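Drimow hand gripper, 2 weeks in

Bought for our pick and place demos, the kind where you hold the gripper yourself and the arm learns from the recordings later. Paid 2840 for the set, cables and software included. Not cheap. Before this we used the Jarnach remote, a joystick box, and I got maybe one decent demo out of three.

Good stuff first. Setup was fast. Unboxed Wednesday, recording by lunch. Jaws close smoothly and you feel it when they meet something — big deal after joysticks. Bottles, small boxes, fine. We're at roughly 160 demos now and the jaws haven't gone sloppy.

Weight is the problem. I hold it with both hands and after 10 minutes my wrists want out. Davina MacKinnon does twice that without complaining, so maybe it's me.
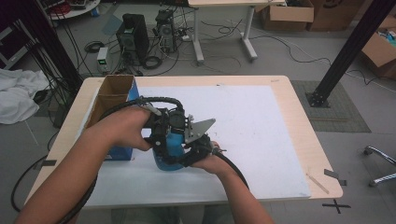 Two hands on it for the bottle. The second one is the view from the gripper.

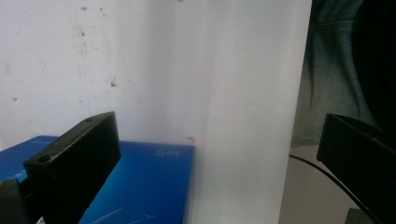

Cables. Ugh. They catch on things, they pull when you turn your wrist, and the coiled one is stiffer than it needs to be. Route them before you start or you'll be redoing demos. I taped ours down, helps some.

Software is called Ccori and it's okay. Playback is nice, you can scrub thru a demo and throw out the bad part at the start. Exporting is slow. Crashed on me twice, both times with long recordings, lost one of them. Save often. Manual is thin, the calibration page is basicaly one paragraph. Zasach (the reseller) answered my email same day tho, and sent a better version.

Would I buy again? Yes, for tabletop work. For anything overhead no, way too heavy — get the remote and live with it. Four stars. Would be five with a lighter body and softer cable.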